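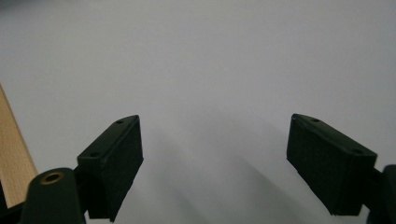
The big work table at the Jomstead Sewing and Mending Room took up most of our May meeting, as those of you who stayed to the end will remember very well, and I have tried to put down everything that was said without making it sound shorter than it was. We have been talking about a new top for it ever since the old varnish began coming away on people's sleeves. The colour we kept coming back to was a pale, smooth light grey with no pattern in it at all, just as in the photograph, where even the two black fingers stand out beautifully clearly against it, and Margarida said that if black shows up like that then a dropped black button ought to have very little chance of hiding from us. The full minutes follow.

Jomstead Sewing and Mending Room
Minutes of the members' meeting, 7 May 2022

Present: Margarida Gouveia (in the chair), Teresa Baptista (taking the minutes) and five other members, making 7 in all. Apologies had come from both of the quilting sisters and from the lady who does our zips.

1. Welcome
Margarida thanked everybody for coming out in such miserable rain and for bringing so much cake, and asked that wet coats be hung in the passage and kept well away from the ironing.

2. Minutes of the last meeting
These were read and agreed with one correction. The curtains given to us in the spring were lined, and I had written that they were not. My apologies to the giver, who lined them by hand.

3. The work table
Margarida reported that she had been to see Trulturwood and had come home with a written price of 611 pounds for a new top, cut to our size and fitted, with the old one taken away. She had asked for the corners to be rounded and this is included. She thought them very pleasant to deal with and said they had let her lean on things for a good long while.

There was a lively talk about colour. White was suggested first, and two members spoke up for it quite warmly, but others felt it would be hard on the eyes under the lamps on a winter evening, and one of us still remembers the white counter at her old shop with no fondness whatever. A wood finish had its friends too. Against it was the trouble we all have now with finding brown thread on a brown table, and pins slipping into the grain. By the time the tea had gone round, most people had settled on the light grey. Teresa asked that it should be a dull finish if there is a choice, for the sake of those who sit facing the window, and Margarida will ask.

We then came to the question of measuring lines. Some members would dearly love a rule marked along the front edge for hems. Others want the whole top left plain, and said that a line you did not ask for is a great nuisance when you are trying to lay out a check. It was agreed to leave it plain and to go on using the long tape, which can be pinned to a strip of calico as it is now.

Agreed: to accept the price from Trulturwood, in light grey, plain, with rounded corners. Six in favour, and one who would still have preferred wood but wished us all joy of it and asked for that to be written down.

4. Money
The account stands at 3865 pounds. The table top will come out of this. Members were also asked whether we might put aside 300 pounds for smaller things over the summer, chiefly needles, interfacing, a new iron if the old one goes on spitting, and lamp bulbs. This was agreed without much discussion, the iron having made its own case during the tea interval.

5. The Brundau trestles
While the top is being changed we shall have nothing to cut out on, so we will put up the two Brundau trestles from the back store with the old door laid across them. They want a good wipe down first. Please do not lean on the end nearest the sink, where the leg folds in. Teresa will tie it with tape and put a note on it.

6. Thread drawers
The Barros cabinet has got into a muddle again. It was suggested that we sort the reels by colour and forget about makes altogether, which would mean anybody could put a reel back in the right place even if the label had gone. Some of us were doubtful, as the thicker threads do need keeping apart for the machines, and in the end we decided on colour for all the ordinary reels with the bottom drawer kept for heavy thread, elastic and the buttonhole silk. Three members kindly offered to come in one morning and do it together. Odd bobbins are to go in the biscuit tin until somebody has the strength to face them.

7. Looking after the new top
We had quite a useful conversation about this, so I set it down properly. No ironing straight on the table, please, always on the padded board. Rotary cutters on the mat only. Hot drinks stay on the side shelf, and that includes drinks with lids. Tailor's chalk is to be wiped off with a damp cloth at the end of each session, and the magnet passed along the edge for pins before the chairs go in.

8. Any other business
A pair of left-handed shears has been found behind the radiator and is waiting in the top drawer. Somebody's tartan scarf is still on the hook. Margarida would be glad to have her big cake plate back.

The next meeting will be arranged once we know when the fitters can come, and a note will go up on the door.

Teresa Baptista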